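Posted 12/08/2023 in Garage and Bike Stuff

My chain finally gave up at 3,515 miles, so I spent last night in the garage with the stand, a pot of coffee and the radio. A few people have asked how I look after the bike over the winter when it's getting salt thrown at it every ride, so I'm writing it down while I still have grease under my nails.

First thing, wipe the chain after every ride. An old T-shirt, backpedal 5 or 6 turns, done. I do it before I take my shoes off or it doesn't happen. Then one drop of lube on each roller, let it sit overnight, and wipe it again in the morning. If the outside of the chain feels wet you used too much. I was terrible about this for years and my cassettes looked like something out of a tractor!

Buy a chain checker. Mine cost less than lunch. Eilif Boström, who I used to race with on the Anstead circuit, swapped his chain every March no matter what it measured, and he got two good seasons out of most cassettes. I go by the gauge — 0.5 on the 11-speed bike and I order a new one.
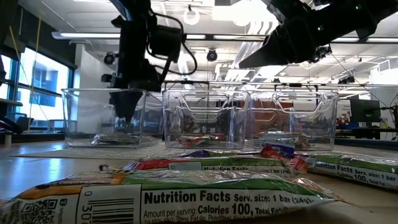 Can you put a used quick link back on? It depends on the speed, so look at what the maker says. Plenty of 11- and 12-speed links are single use, and I keep 2 new ones taped under the saddle.

Tires next. Let the air out, go all the way around with your fingers and pick out the glass and bits of flint with a dental pick. I found 5 pieces in the rear last night, one of them nearly through. A dab of superglue closes up the small cuts.

Bar tape: start at the end of the bar and work up, pulling snug the whole way. Wrap it so your hands tighten it when you lean on the drops. I still redo the left side at least once, every single time.

Oh, and grease your pedal threads. The left one is reverse threaded, and I have skinned knuckles from forgetting that — more than once. Brake pads next time, I've got a set coming for the Montes bike.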